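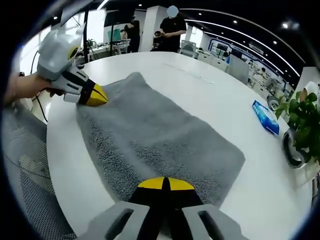

The gray Lundico bath towel, laid out flat.

Lundico Bath Towel, gray, reviewed after 20 washes

I bought two of these in December to replace a set that had gone stiff. They have a long, shaggy pile and feel heavy for their size. Mine cost $45 for the pair with free shipping.

The first wash left a lot of lint in the dryer screen. The second left less, and by the fourth there was hardly any. Wash them alone until then, or your dark shirts will be covered in fuzz. I skipped fabric softener, as the tag says to.

Drying off with it is good. It soaked up very little when new, but after 8 washes it was pulling water off my skin and hair as well as the Kimier towel I had before. The Kimier is thinner and dries faster on the hook. The Lundico was still damp at dinner time after a morning shower, and our bathroom has no window. If yours is the same, hang it over a bar and spread it out.

A few loops have pulled near one corner. I trimmed them with scissors and they haven't run. The hem stitching is holding. The edges don't sit perfectly straight, so it won't fold into a sharp stack on a shelf.

Color has stayed the same as far as I can tell. There's no hanging loop, and I would have liked one.

I'd buy it again for the guest bath. For a gym bag, get something thinner.

Rating: 4 out of 5
Elfriede Wallner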